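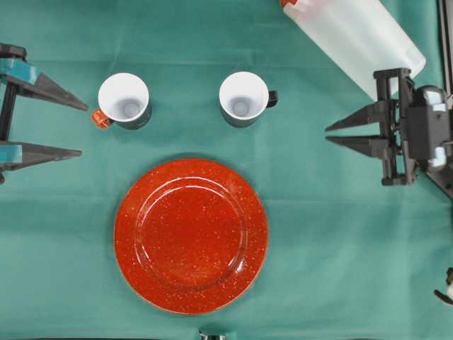
Placards, banners and the kitchen table

The bus station at Nikcombe is to be closed in February, or moved, or "reimagined", depending on which leaflet came through your door. There will be a march about it. Whatever you think of the bus station, a march means placards, and placards mean that somebody's kitchen is going to be out of action for a weekend. It has been mine more often than I'd like. What follows is what I know about making things with words on them that survive an afternoon outdoors in Britain.

Choosing your words

Do this before you buy so much as a marker pen. Most bad placards are bad because the maker started painting at the left-hand side with a general feeling of anger and ran out of card at the right. We have all seen SAVE OUR STATIO.

Write the slogan on the back of an envelope in capitals. Now take words out until it stops making sense, and put the last one back. SAVE NIKCOMBE BUSES is plenty. If your argument really does need a subordinate clause, write to your councillor, who has a chair to read it in.

Puns are a matter for your own conscience. I will only say that a pun on the council leader's name is hilarious on Friday night and has to be explained to strangers for the whole of Saturday.

Check the spelling with someone who didn't help write it. Check "privilege", "lose", "their" and the name of the place you are trying to save. We once marched the length of Moodley High Street behind a MOODELY.

Card

Estate agents' boards are the finest material known to the protester and I am not going to tell you to take one. If you have recently moved house, however, ask whether you can keep yours. They are light, they don't mind rain, and two coats of white emulsion will cover most of the smiling.

Otherwise it's cardboard. Bicycle shops and television shops throw out big flat sheets of it and are usually pleased to see it go. Cut with a sharp blade against a metal ruler, on something you don't love, going over the same line several times lightly. One heroic stroke will go through the card, the mat and the tablecloth your aunt gave you.

My usual placard is 55 cm wide. Anything bigger and it becomes a sail. On a still day you can get away with more, but Nikcombe seafront has not had one of those in my lifetime.

Paint the back as well, even if you aren't going to write on it. Card painted on one side curls like a stale sandwich. Let it dry flat with a few dull books on top. I have a set of bound local plan consultations which have never been so useful.

Lettering

Rule pencil lines, top and bottom. Count the letters and the gaps between the words, find the middle one, and put it in the middle. Work outwards in both directions. It feels wrong and looks right.

Make the strokes of each letter fatter than you think decent. What looks like shouting at arm's length is a murmur from the far pavement. Prop it up at the end of the garden and look at it from the back door. If you can't read it with your glasses off, neither can the man from the local paper, who won't have brought his.

Black on white, black on yellow, white on dark blue: all good. Red on green shimmers unpleasantly and a fair number of people can't see it at all. Silver marker is for Christmas cards.

Household emulsion is fine and those little tester pots go a long way. Poster paint is fine until the first drop of rain, at which point your demands run down your sleeve. If poster paint is all you have (if, say, your workforce is under eight), let it dry overnight and go over the lot with clear varnish or wide clear tape.
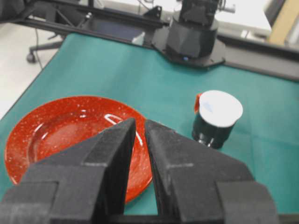 Rhea Abella writes that she has given up on paint altogether and cuts her letters out of old waterproof trousers, which she glues down with contact adhesive. She did the whole of HANDS OFF THE 14 with one pair and had a knee left over. The advantage, she says, is that you can slide the letters about before you commit yourself. The disadvantage is the smell, and she recommends a shed and an open door.

I've tried it since and she's right about both. Sticky-backed shelf liner does the same job with less headache.

Sticks

Check what the organisers and the police have said before you put a stick on anything. Some marches ask for none, and you don't want to be the person surrendering a broom handle at a cordon. If you can't have wood, use the cardboard tube from the middle of a roll of carpet or wrapping paper, which is kind to the hands and useless in a wet wind. Two tubes, one inside the other, will see you through most speeches.

Where sticks are allowed:

Sand them. A splinter at the start of a long route is a terrible companion.

Run the stick most of the way up the back of the card. People fix it to the bottom few inches and then wonder why the whole thing bows politely to everyone they pass.

Use short screws with a scrap of card or a big washer under the head. Tape alone lets go in the cold. Staples let go whenever they feel like it.

Fold a bit of tape over the cut end at the top. You will be lowering it near other people's faces.

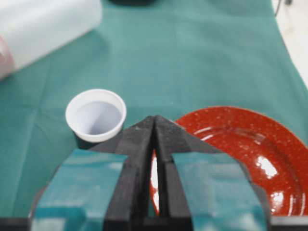

Banners from old bed linen

A double sheet makes one good banner, or a single very ambitious one that will need a crew. Cotton takes paint better than polyester. Wash it first without softener, iron it while it's damp, and sew a sleeve down each short side wide enough for a pole. If sewing is beyond you, iron-on hemming tape will hold for a march or two, provided you iron it for as long as the packet says and don't get bored.

Lay plastic under the sheet before you paint. Emulsion goes straight through cotton, and my floor still says BUSES in reverse near the fridge if the light is low.

Thin the paint slightly and use a decorator's brush with the bristles cut short. Don't drown it. A heavily painted sheet dries like a biscuit and cracks along every fold, so when it's finished roll it round one of its own poles with the paint outwards.

Now the wind. Cut some half-moon flaps, hand-sized, in the blank areas between the words. Leave the straight side attached at the top so they open when the wind gets behind the cloth. Purists say this does nothing. Purists are generally not on the poles. I think it helps a bit, and it gives the children at the back something to look out of.

Practise the corner. A banner carried by two people turns beautifully if the inside person stops walking. It's remarkable how few inside people stop walking.

Rain

It will rain. Placards can go in a clear recycling sack pulled down over the top and taped round the stick, which looks dreadful and works. Leave the bottom open a little or it steams up and you are marching under a fog.

Wear the coat you'd wear to a cold football match, and carry a carrier bag for the things that come apart. Gloves with grippy palms, the gardening kind, are much better than woollen ones for holding a wet pole. Tuck your cuffs inside them. Water runs down a raised stick and keeps going until it reaches an armpit.

Getting paint off things afterwards

Emulsion on the table: soak with warm soapy water for 10 minutes, then lift it with the edge of an old bank card. Don't scratch at it dry.

Emulsion on clothes: cold water, at once, from the back of the stain. If it's already dry, that is now your marching jumper.

Permanent marker on a worktop: a little surgical spirit on cotton wool, tested somewhere dull first. It will take the shine off some finishes, and then you have a clean patch to explain as well.

Varnish on the cat: ring the vet. Don't get clever with white spirit.

Storing the evidence

You will be tempted to throw it all away on the Sunday. Keep the sticks, at least, since causes come and go and timber is dear. I unscrew the cards, stack them flat behind the wardrobe and label the edge with a word or two. Mine currently reads LIBRARY, LIBRARY AGAIN, SWIMMING BATHS, BUSES, LIBRARY (FINAL), and if you want a short history of local government in this county you could do worse.

Sheets must be bone dry before they're put away. Mildew has no political allegiance. Painted slogans can be reused with a bit of planning: leave the place name off the main banner and hang it underneath on a separate strip with safety pins. Ours has said Nikcombe, Flarham and, for one confusing afternoon, both.

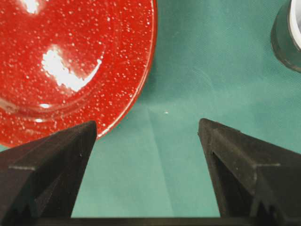
Jolene Grimshaw

A few answers to letters, 2018-12-19.

Lieven Verschueren asks whether laminating is worth it. For A3 handouts tied to railings, yes, if you punch the holes well outside the paper so that the wet can't creep in. For placards I wouldn't. They flash in the sun and nobody can read them, and the photographs come out as people holding up mirrors.

Úna Ó Riain wants to know how many leaflets one person can fold in an evening without falling out with the rest of the house. I did 400 with the radio on. Use the back of a spoon for the crease, and stack them all facing the same way as you go, or you'll be doing it twice. Put the elastic bands on loosely or the ones at either end of the bundle arrive with a waist.

To the gentleman in Flarham who wrote in green ink on both sides: yes, you may use green, but do please let the first side dry.

Several people have asked for my flour-paste recipe. One part plain flour to four of water, whisked cold until there are no lumps, then heated gently and stirred until it goes thick and slightly see-through. It keeps in the fridge for a couple of days. Write PASTE on the jar in large letters. Eimear Coughlan's husband had some on toast.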